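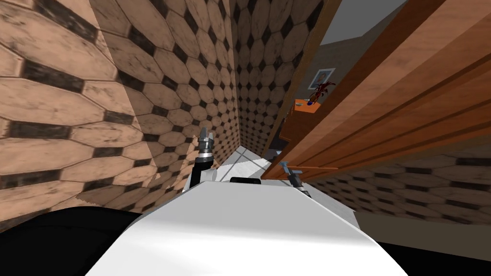 **Tenant group questions Metwally's "whole-home refresh" claims**

*Zendport, December* - The Zendport Renters' Alliance today asked Metwally, the company that manages Pendido Court, to show its work. Metwally's fall newsletter says the building has been through a "whole-home refresh." The Alliance has read the newsletter twice and still can't find out what was refreshed.

Pendido Court has 389 apartments. According to the company's own permit filings, plumbing work was approved in 49 of them. The newsletter doesn't mention that number. It does mention "renewed comfort for every household," along with a rent increase that starts with the next lease.

"We would be glad to be wrong," the Alliance said in a statement. "If the other 340 apartments were improved, there should be invoices. Metwally has sent us a color brochure."

The Alliance surveyed residents last month and got 200 replies. Most people said they had seen no work in their kitchen or bathroom this year. In 17 apartments, residents said a repair was marked complete in the online portal while the leak or cracked tile was still there. The group says a survey is only a survey, and it has offered to walk through those apartments with anyone from the company.

Metwally has pointed to a review by Madard, a consulting firm, which rated the building "substantially modernized." The Alliance asked for a copy and received a two-page summary. It doesn't say which apartments were visited, or who paid for the review.

The Alliance is asking Metwally to:

- release the full Madard report
- list the work done in each apartment, with dates
- reopen any repair ticket a resident disputes
- hold off on the rent increase until the first three are done

Metwally says it will respond "in due course." It used the same words in March about the laundry room dryers - two of them are still out of order.

Residents can bring repair records and portal screenshots to the Alliance's open meeting, Saturday at 10 a.m. in the Pendido Court lobby.

**Press contact:** Zendport Renters' Alliance, media desk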